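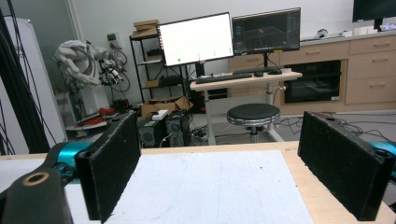 Chapter 7
Soft Hats and Their Shape

A hat made of cloth has no bones. When it lies in a box for a long time, it takes the shape of the box, and the customer sees this before she sees the color. In this chapter we study two kinds of soft hat, the bucket hat and the baseball cap, and we learn how to put them down, lift them and store them.

Start always with the table. It must be clean, and large enough that the full brim can lie on it. A bucket hat has a wide brim which goes all the way around, so it can rest on the brim without harm to the crown.

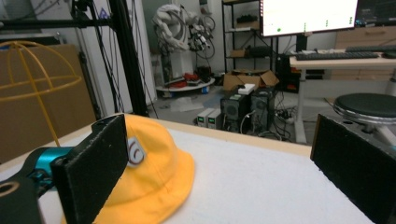
Fig. 7.1. Yellow bucket hat with a patch on the front of the crown. A wire form in the shape of a hat stands behind the table.

The baseball cap is more difficult. Its crown is sewn from panels, and the seams decide where it will fold.

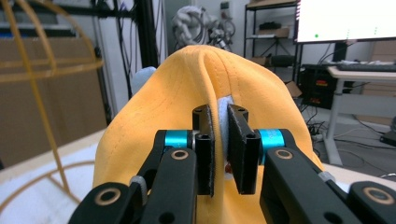 Clevcombe, Monday, April 16, 2018

From the workshop notes of Tanveer Hayat:

"Yellow cap, pinched at the top. The crown makes one ridge along the middle, and light blue fabric shows in the fold. I tell my students to look at the seams first – then at the ridge. We have 450 caps to pack for Hawthorne, and I do not want a crease in any of them."

Read the note again before you begin Section 7.2, where we compare folding with stacking.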